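Sample room notebook, January 2025
Gosling coat, second toile into first cloth sample

Picked up from where Edem left the toile. Collar stand is down 10 mm at centre back and the roll line finally sits where Lemisora wanted it. Front balance still kicks out a little on the left side. Checked the pattern and the left front had been traced from the old card, so the dart there is in the old position. Old card now has a line through it and is in the bottom drawer. Please don't cut from it.

Cloth is the Parkard grey melton, 485 gsm. It is heavier in the hand than the swatch suggested and it doesn't like being eased. Sleeve head on the first go had too much in it – puckers from the front notch to the shoulder point that no amount of steam would shrink. Took the ease out of the front only, left the back alone, reset. Better. Glenys thinks more could come out and she is probably right, but I want to see it on a body with a sweater underneath before touching it again.

Pressing notes. The Wosteo press leaves a shine on this cloth at the setting we use for flannel. Dropped it one setting and used the wool pressing cloth over the top, clapper straight after. Seams lie flat enough. Under the lapel the bulk is still obvious, so the seam allowances need grading in three steps where we've been doing two. Tried this on a scrap corner and it turned cleanly.

Canvas: hand padded the left lapel, fused the right, same coat, to have both to show. The padded side rolls softer and I prefer it. The fused side is flatter and will be what gets costed. Padding the one lapel took most of a morning. If Lemisora go ahead with 1000 coats there's no version of this where we pad them by hand, so the fusing has to be got right. A lighter fusible cut on the bias is worth a test.

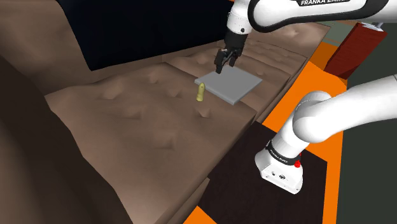 Patch pockets. The first pair came out with soft corners, more cushion than pocket, and the lining was rolling out at the opening. Cut the facing deeper and understitched it. The corners were trimmed too close last time, which made them weak as well as round, so I left more in and pressed the allowance over a card template before turning. For the finish I still want the pale face with the darker edge, same as the light grey square slab lying at an angle on the sofa seat, where the edge reads as a thin crisp line all the way to the front corner. Narrow binding in the charcoal does it. Topstitching in charcoal doesn't, it just looks like a thread mistake. Binding adds thickness at the corner and the mitre has to be sewn before the pocket goes on. Edem mitred one on the small machine and one by hand, and the machine one was neater.

Placement is still open. Pockets are pinned at the height on the spec sheet but the fit model's hands land below that and she ends up hooking her thumbs over the top. Dropping them puts the bottom edge close to the hem on the shorter length. Could take some depth off the pocket bag. Left both options chalked on the coat – white chalk is the spec, yellow is mine.

Buttons: the horn samples came in two sizes. Size 40 looks right on the double-breasted front and clownish on the cuff. Use the smaller one at the cuff. Shanks need to be longer than usual because of the cloth, and the backing buttons want to be flat or they print through.

Lining. Cupro, cut with a proper pleat at centre back this time. Last sample had the pleat pressed the wrong way and caught every time the coat went on. Sleeve lining is twisting on the right arm, unpicked it from the elbow down and will rehang it from the armhole. The notch on the under sleeve may be off, need to walk the seam.

Cutting waste on this one was ugly. The collar and facing are both awkward shapes and the nap only runs one way. Glenys moved the under collar to a seam at centre back and got it out of the gap between the sleeves. Marker updated, old one deleted.

To do:
Walk under sleeve against lining, fix notch
Bias fusible test on lapel
Pocket height, ask Lemisora, send both
Order more charcoal binding, same dye lot if Parkard can match it
Recut left front from the new card
Needle change on the small machine, it's been skipping on the thick corners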